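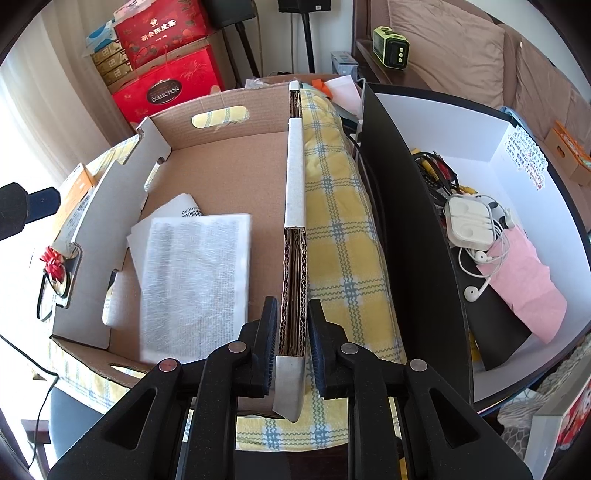
Retaining product packaging and inserts for office equipment under warranty

Home | Browse Topics | Unanswered | Members | Guidelines

Filed under: Office Administration > Records and Storage

Posted by Nouhaila Abdel Hamid, 9/6/23

I administer a small office of 14 staff members at Lotum, a translation and document services firm. Over several years we have accumulated a considerable quantity of original packaging: monitor cartons, telephone boxes, sleeves from external drives, and the printed inserts that accompanied them. The storage room is now occupied almost entirely by this material, and our lease requires that the room be surrendered in May.

I would be grateful for guidance on the following matters. First, which packaging should be retained for the duration of a warranty, and which may be recycled at once? Second, is it acceptable to keep a scanned copy of an insert or barcode label in place of the original? Third, how should the remaining items be arranged so that a colleague may locate them in my absence? At present there is no written procedure, and each department has followed its own custom.

Keyvan Safavi

The manufacturer's written warranty governs, and practice differs a good deal from one company to the next. The general position, as I have applied it in the purchasing office at Morkberg, is as follows.

Outer cartons are rarely a condition of warranty service. They are, however, often a condition of return to the retailer within the return period. We therefore hold all cartons until the return period has ended and then flatten them for recycling. An exception is made for large displays and other fragile equipment, where the molded inserts offer protection that a general-purpose box cannot provide. Those cartons are kept until the equipment is retired.

Labels bearing a serial number should be treated with greater care. Before a carton is discarded, the label should be compared with the number on the equipment itself. If the two do not agree, the carton should be set aside and the supplier contacted. We have encountered this on 6 occasions, and in each case the supplier had shipped a replacement unit in the packaging of the original. 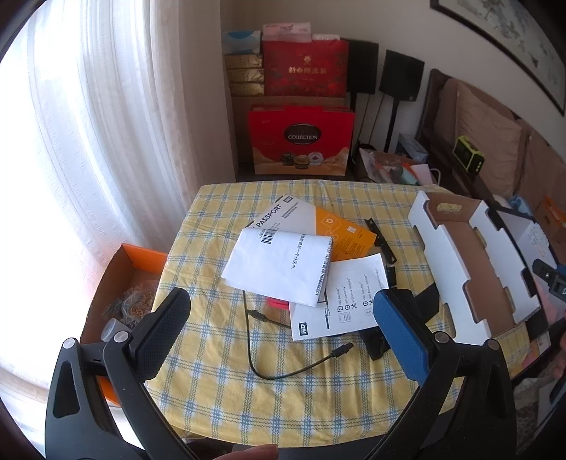 Proof of purchase is the document most often requested when a claim is made. A packing slip is not a receipt, although the two are frequently filed together. The invoice should be stored electronically under the purchase order number, with the serial number entered in the same record. Our office maintains 80 such records in an ordinary spreadsheet, and no special software has been necessary.

With respect to scanned copies, most suppliers with whom we deal accept a legible scan of an invoice. Some rebate programs still require the original barcode cut from the carton. The terms of any open rebate should be read before anything is thrown away.

Ehsan Yazdani

Recycle everything. We cleared out our whole room and have not missed any of it. Please note that many recycling services will not accept cardboard with foam attached.

Firouzeh Daneshvar

I concur with Mr. Safavi in most respects and would add several remarks concerning arrangement, as the third part of the inquiry has not been addressed.

Printed inserts should be separated into two groups. Safety and regulatory leaflets that duplicate the manufacturer's website may be recycled. Warranty cards, license keys, and any sheet bearing a unique number should be placed in a labeled envelope, one envelope for each piece of equipment. The envelopes are then filed by asset number. Filing by brand appears convenient at first, but it becomes unworkable when a department purchases several identical units.

Flattened cartons should be stored upright with the product name facing outward. Each should carry a disposal date written in marker on the edge. At Grerkholm, any member of staff may remove a carton once that date has passed, and no further approval is required. Purchases above $1,000 are excluded from this rule and are reviewed by the office manager.

License keys deserve separate mention. They should be transcribed and verified by a second person before the card is filed, as the print on certain cards fades.

This site uses cookies to keep you signed in and to measure traffic. By continuing to browse, you accept our cookie policy.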